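査定の前に家の中でやっておくこと

住まいの手入れメモ/マンションの売却・借り換え編

マンションを売るときも、ローンを借り換えるときも、たいてい一度は人が部屋を見に来ます。不動産会社の査定担当だったり、銀行から頼まれた評価の会社だったりします。わが家は築26年、80平米の部屋で、アルティッツ(Altitz)という名前の建物に入っています。借り換えを申し込んだときに片付けと手入れをひととおりやったので、順番どおりに書いておきます。数十万円かけて直すような話は出てきません。どれも家にある道具でできる範囲です。

先に書類

掃除より先に書類を集めます。探し物をすると部屋が散らかるので、掃除を先に済ませると二度手間です。

うちで使ったのは、購入時の売買契約書、重要事項説明書、間取り図、管理規約、直近の長期修繕計画、固定資産税の納税通知書、ローンの返済予定表です。返済予定表は銀行の画面から印刷したもので通りました。

クリアファイルに種類ごとに分け、表に油性ペンで中身を書きます。付箋は引き出しの中で取れるのでやめました。契約書のホチキスは外さないこと。コピーを取るときは、面倒でも綴じたまま一枚ずつめくってください。

リフォームの領収書と保証書は別の袋にまとめます。給湯器や食洗機を入れ替えている場合は、その年がわかるものを一番上に。うちは給湯器の保証書が見つからず、本体の側面に貼ってある銘板を撮って印刷し、代わりに入れました。

管理組合からのお知らせは、過去の分を全部取っておく必要はありません。修繕積立金の値上げと大規模修繕の予定が書いてあるものだけ抜き出して、残りは捨てました。

玄関

靴を全部しまい、たたきを固く絞った雑巾で拭きます。洗剤は使いません。砂が残っているとタイルに筋がつくので、先にほうきで掃いておきます。

靴箱の中は開けられませんでしたが、扉を開けなくてもにおいは出ます。新聞紙を丸めて一晩入れ、翌朝に捨てます。

ドアの丁番がきしむときは、軸のところに鍵穴用ではないシリコンスプレーをひと吹き。はみ出た分はすぐに拭き取ります。鍵穴には絶対に吹かないでください。鍵穴には専用の粉末のものがあります。

水まわり

蛇口の根元の白い輪は水あかです。クエン酸を水に溶かし、キッチンペーパーに含ませて巻きつけ、しばらく置いてから古い歯ブラシでこすります。塩素系の漂白剤とは同じ日に使わないようにしています。大理石の天板には酸が使えません。うちの洗面台は人工大理石ですが、取扱説明書を見てからにしました。

浴室のドアの下のレールは、竹串に布を巻いて汚れをかき出します。換気扇のカバーは外して中性洗剤で洗い、完全に乾いてから戻します。

コーキングの黒ずみが落ちないとき、上から白いペンで塗るのはやめたほうがいいです。近くで見ればすぐにわかりますし、剥がれてきます。カビ取り剤をつけてラップで覆い、それでもだめならそのままにして、聞かれたら答えるだけで構いません。

流しの下は必ずと言っていいほど開けられます。鍋や洗剤を一度全部出し、配管のつなぎ目に乾いたティッシュを巻いて、一晩たってから湿っていないか見ます。湿っていたら管理会社に連絡です。出したついでに底板を拭いておきます。

台所の壁と換気扇

壁の油はねには、重曹ではなくセスキを使いました。スプレーを壁に直接かけると垂れて跡になるので、布につけてから拭きます。下から上に拭いていき、最後に水拭きをします。

レンジフードのフィルターは、ごみ袋を二重にした中に湯とセスキを入れて浸けます。温度は80度以下にしておきます。塗装してあるものは熱すぎると浮いてくることがあり、うちのものもそうですが、説明書に上限が書いてあるのでそちらに従ってください。アルミのフィルターは黒くなるので、この方法は使えません。

壁紙の穴と床の傷

画びょうの穴は、壁紙用の補修材を指先で押し込み、濡らしたスポンジでならせば目立たなくなります。穴のまわりがめくれているときは、爪で先に押し戻してから。色は少し暗めのものを選んだほうがなじみました。

フローリングのへこみは、濡らした布を当ててアイロンをかけると戻ると言われていますが、無垢材でないと表面の膜が白くなることがあります。うちは複合フローリングなので手を出しませんでした。浅いすり傷だけ、クレヨン型の補修材で埋めてあります。

家具の跡がついたカーペットは、霧吹きで湿らせてから毛並みに逆らってブラシをかけます。スチームアイロンを浮かせて蒸気だけ当てても同じです。

窓とベランダ

窓のサッシの溝は、ペットボトルのふたに小さな穴を開けたものを水差し代わりにして流します。流した水は下の階に落ちないよう、雑巾を敷いて受けます。

網戸は外して洗う時間がなければ、内側から掃除機を当て、外側に新聞紙を貼っておくだけでもだいぶ違います。

ベランダの排水口は落ち葉と土を取り除きます。植木鉢は端に寄せ、隣との仕切り板と避難はしごのふたの上には何も置きません。ここは見に来た人が写真を撮っていきました。売る場合でも借り換えの場合でも、避難経路がふさがっていると話が止まることがあるそうです。

エアコンの室外機の裏に洗濯ばさみが落ちていたので拾いました。

納戸と収納

収納は中身を減らすより、奥の壁が見えるようにするのが先です。箱を片側に寄せ、奥の隅を見て、結露の跡がないか確かめます。黒い点があったら、消毒用エタノールを布につけて拭き、扉を開けたまま半日乾かします。火のそばではやらないでください。

荷物の行き場がなければ、ダンボールをまとめて寝室の一か所に積んでおけば大丈夫です。部屋が生活の途中にあることは向こうもわかっています。床の四隅が見えるかどうかのほうを気にしてください。

面積を自分で測っておく

登記簿の面積とパンフレットの面積は合いません。登記簿は壁の内側で測った内法、パンフレットは壁の中心で測った壁芯という測り方をするからです。うちはパンフレットでは80平米を超えていて、登記簿では少し下回っていました。税の軽減や融資の条件に面積が関わるときは登記簿のほうを見ることが多いので、書類にはどちらの数字か書き添えておくと後で慌てません。

巻き尺で測るなら、端を人に押さえてもらうか、養生テープで床に留めます。テープは見に来る日までにはがしておきます。跡が残ったら、ぬるま湯で湿らせた布をしばらく当ててからこすれば取れます。

当日

朝のうちに窓を開けて空気を入れ替え、来る少し前に閉めます。芳香剤は置きません。照明は全部つけます。切れている電球があれば前日までに替え、色味は部屋の中でそろえておきます。昼白色と電球色が混ざっていると壁紙の色がまだらに見えます。

スリッパを出し、書類の束を食卓に置き、飲み物はペットボトルのお茶を一本渡すだけにしました。見ていたのは水まわりと窓とベランダで、あとは分電盤のふたを開けて契約容量を控えていました。ブレーカーの前に物を積んでいる家は、ここだけは空けておいてください。

聞かれたこと

雨漏りや水漏れの有無、上の階の音、管理費の滞納がないか、ペットを飼っているか。どれも正直に答えて問題ありませんでした。わからないことは、わからないと答えて後から調べれば済みます。

売却のほうも考えていたので、トロンドゥーサ(Trondusa)とプロリッツ(Plolitz)の二社にも見てもらいました。金額には差がありましたが、直したほうがいいと言われた場所はほぼ同じで、浴室のコーキングと玄関ドアの塗装です。塗装は共用部分にあたるので、自分では塗れません。管理規約に書いてあります。

結果の書面は4週間で届きました。その間、集めた書類は元の場所に戻さず、袋のまま棚に立てておくと、追加で何か頼まれたときに楽です。
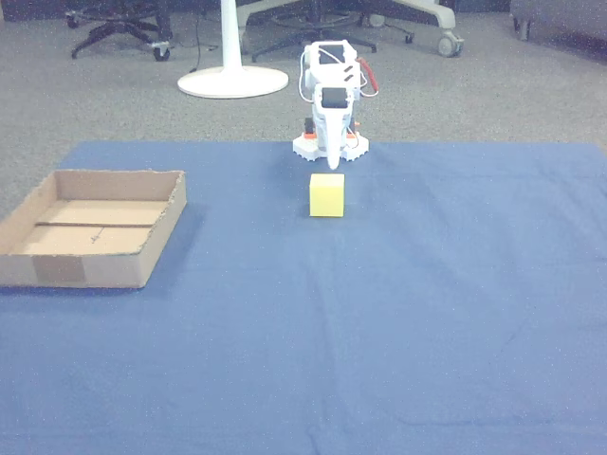
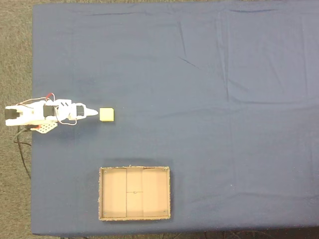
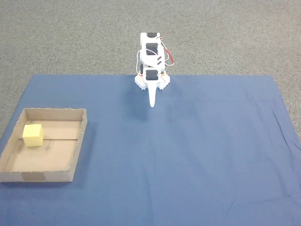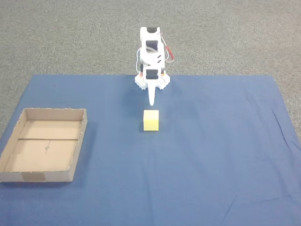

ヨロツィン・サバラ(Yolotzin Zavala)さんからは、流しの下のティッシュは夜ではなく、食器を洗う直前に巻いたほうがいいと書き込みがありました。水を流していない夜のあいだは漏れないつなぎ目もあるので、洗い物をひととおり終えてから見てほしいとのことです。それから、書類の袋に管理会社の電話番号を書いた紙を入れておくと、評価の会社が共用部分のことを直接問い合わせてくれて早かったそうです。番号は緊急用の窓口ではなく、平日の昼につながるほうを書いたといいます。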